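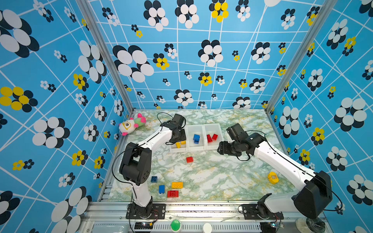 Why do we need two arms when one could reach all three bins, somebody asked at the end of last session. Fair point. Short answer: for sorting alone, you don't. Longer answer is most of today's notes.

Lallbridge Evening Robotics, handout 4
Pick, place and share the table
01/03/2019

What's covered: picking from clutter, choosing a bin, keeping two arms out of each other's way. Not covered: handovers in mid air (handout 6). Bring handout 3, you need the joint limits table from it.

1. The task again

Blocks on the table, bins at the back. Yellow goes left, blue middle, red right. A run is finished when no loose block is left on the table and both arms are back at rest. Time limit 15 minutes, resets included. Anything that isn't a block stays where it is. Nudging a toy is fine, lifting one loses you the run.

"Left" always means left as seen from the front rail, where the arms are mounted. Two groups had this the other way round in February and got a beautifully sorted set of bins in mirror order.

2. Colour first, shape second

The bin depends on colour only. The grasp depends on shape. Keep these as two separate functions please, don't have one big if-block doing both. Last time I marked a file with 72 branches in it and could not find the one for red.

Colour: work in hue, drop pixels with low saturation, take the biggest blob. The pale marble drops out quite well. Watch the yellow though — the veining in the marble has yellow in it and a loose threshold will pick up bits of worktop. Set a minimum blob size.

Blue is worse. The mat and the wallpaper are blue as well, so mask off everything that isn't table before you look for blue blocks. Groups who skip this end up grasping at wallpaper.

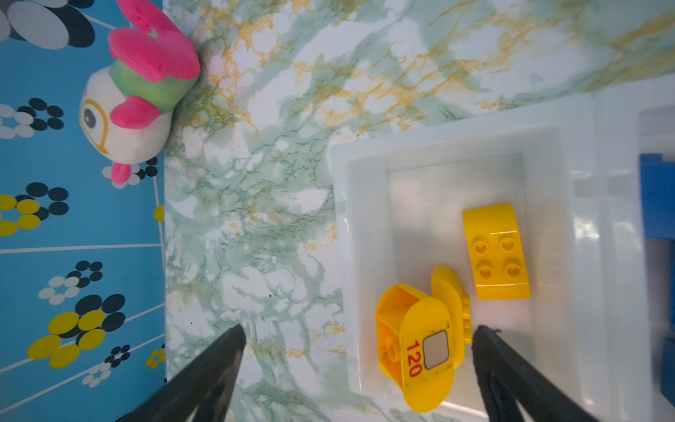 Shape: three cases are enough for now.

Plain brick, flat sides. Close across the short side.
Curved brick. Go for the flat faces if you can see any, otherwise approach straight down and close slowly.
Odd parts (hinges, flaps, anything hollow). Never grip the flap. Find the solid body, grip that, lift a little, check the gripper width, then carry on.

The width check is one line of code and most people leave it out. If the fingers have closed all the way you're holding nothing, so go back and look again. Don't drive to the bin and "release" thin air.

3. Letting go

Releasing gets treated as the easy half. Points to think about:

Drop height. Too high and it bounces, too low and the fingers catch on the rim or on blocks allready in there. Start just above the rim and work down.
Where in the bin. Same spot every time gives you a heap. Keep a list of the last few drop points and shift along.
The dividers. They stand up between the bins, so come in from above, not sideways. Plan the path over the top.
Opening. Open fully before you go up. Half open fingers drag things out with them.
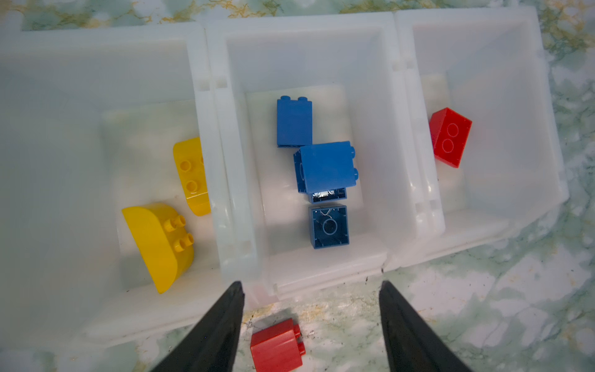
A block right in front of a bin is the awkward one. Bin wall on one side, not much room for the fingers, and if you come down at the wrong angle you push it underneath the rim. Turn the wrist so the fingers close parallel to the wall. If it won't fit, pull the block towards you first, then pick as normal. Two moves, still quicker than three failed ones.

4. Two arms

Split the table down the middle. Each arm owns its half, and the bins are shared. Use a lock: an arm asks for the bins, goes in, drops, comes out, gives the lock back. The other one waits at its hover point. Crude but works.

The Gromgate group tried letting both arms in at once with a distance check. Faster on paper, then the elbows met. It's the elbows you have to check, the grippers are hardly ever the problem. Fallahi library users: collision_pairs is empty by default. Fill it in.

5. Practice data

Log set is on the shared drive, folder "Sisach". 1082 grasp attempts, over 253 of them marked as failed. Look at the failures first. Sort by cause before writing any code, and no using "other" for half of them.

6. For next time

a) Colour mask working on all three colours, with the table mask on.
b) Width check in. I will look for it.
c) Half a page on your worst failed grasp, sketch is fine.
d) Read the lock example and work out what happens if an arm stops while it's holding the lock. Write down your fix, no need to code it yet.

Late work to the usual folder, group name in the filename this time.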